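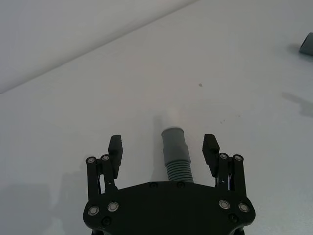 软管：光滑的灰色端口与波纹段

Wastadon 家庭视频手机支架（带补光灯）

产品类别：手机拍摄配件
适合：家庭搞笑视频、试穿视频、生日录像、舞蹈练习
颜色：黑色、米白色
供货情况：黑色有货，米白色四月到货

产品介绍

很多人喜欢在网上看家人一起玩闹的视频，也想自己拍一个。可是家里总有一个人要拿手机，这个人就不能进入画面，而且他一笑，手机就跟着抖。Wastadon 支架是为这种情况设计的。您把手机夹好，按一下遥控器，然后全家都可以站到镜头前面去。

支架由 Hamel 公司设计，我们在 Hadadthorpe 的仓库负责包装和发货。这是第二代产品。第一代的用户向我们反映，夹子太紧，一只手打不开，所以第二代换了比较软的弹簧。另外，底部的三条腿现在可以分别调节，放在楼梯上或者不平的草地上也能站住。

技术参数

最大高度：71 厘米
重量：625 克（不含电池）
最大承重：700 克
补光灯：9 级亮度，暖光和白光两种颜色
遥控器：蓝牙，使用一颗纽扣电池（已包含）
手机夹：横放、竖放都可以，可转动一整圈
灯的供电：USB 线，线在包装里，充电头需自备

包装内有

支架一个，手机夹一个，补光灯一个，遥控器一个，USB 线一条，布袋一个，纸质说明书一份。说明书有中文、英文和西班牙文。

使用方法

先打开三条腿，听到“咔”的一声以后再拉高中间的杆。手机夹在夹子的正中间，不要压到侧面的音量键。灯装在手机上方的小接口里，用手拧紧就可以，请不要使用工具。

第一次使用遥控器时，请在手机的蓝牙列表里选择“Wastadon”。有些手机的相机需要在设置里打开“音量键拍摄”，遥控器才会有反应。如果遥控器很久不用，它会自己进入休眠，按住按钮三秒可以唤醒。

中间的杆拉到最高时，请不要装很重的手机壳，也不要在开着的风扇前面拍摄。

拍摄小建议

拍家人之间的对话，支架放在桌上，镜头和眼睛差不多高，表情会比较清楚。拍跳舞或者试鞋子、试衣服，支架放在地上，人往后退两步，要让脚也在画面里。我们经常看到很好笑的视频，可惜最关键的时候脚没有拍到。

灯光不要开到最亮，戴眼镜的人脸上会有反光。一般第三级或者第四级已经足够。晚上在客厅拍，可以选暖光。

如果视频里有孩子或者老人，发布之前请先给他们看一遍，问他们愿意不愿意。在商店里面拍摄，也请先问店员。

用户评价

Remedios Nieto：我和女儿每个月都拍一段模仿老歌的视频，发在家庭群里。以前手机靠在一摞书上，拍到一半就倒下来。现在稳多了。布袋的拉绳有一点短，别的都满意。四颗星。

Gwenaël Poulain：买来给爸爸过生日用的。大家躲在门后面等他进来，遥控器隔着整个房间也有反应，他吓一跳的样子全部录下来了！灯我只用过一次，白天不需要。五颗星。

匿名用户：米白色比我想的要黄一些。腿很稳。希望以后有再高一点的型号。三颗星。

常见问题

平板电脑可以用吗？
不可以，手机夹的宽度不够。如果您要放平板，请看 Grendlow 系列的桌面支架，它的夹子更宽，但是没有灯。

没有灯能单独使用吗？
可以。灯取下来以后，接口上请盖好小橡胶盖，防止进灰尘。

支架能淋雨吗？
不能。支架和灯都没有防水功能。沾了水请马上用干布擦，等完全干了再收进布袋。

补光灯坏了可以单独买吗？
可以，手机夹、补光灯和遥控器都有单独的配件。下单时请写清楚您的支架是第一代还是第二代，两代的接口大小不一样。第二代的底部印有数字“2”。

发货与退换

下午三点以前付款的订单，当天从 Hadadthorpe 发出。收到货以后三十天内可以退换，请保留原包装和说明书。遥控器的电池如果已经拆开，不影响退货。

保修两年，包括杆、腿和夹子的正常使用损坏。USB 线和布袋不在保修里面。申请保修时，请把订单号和一段能看清问题的短视频发给客服，我们会在两个工作日之内回复。

相关产品

Grendlow 桌面平板支架
Wastadon 备用遥控器
Wastadon 补光灯（第二代接口）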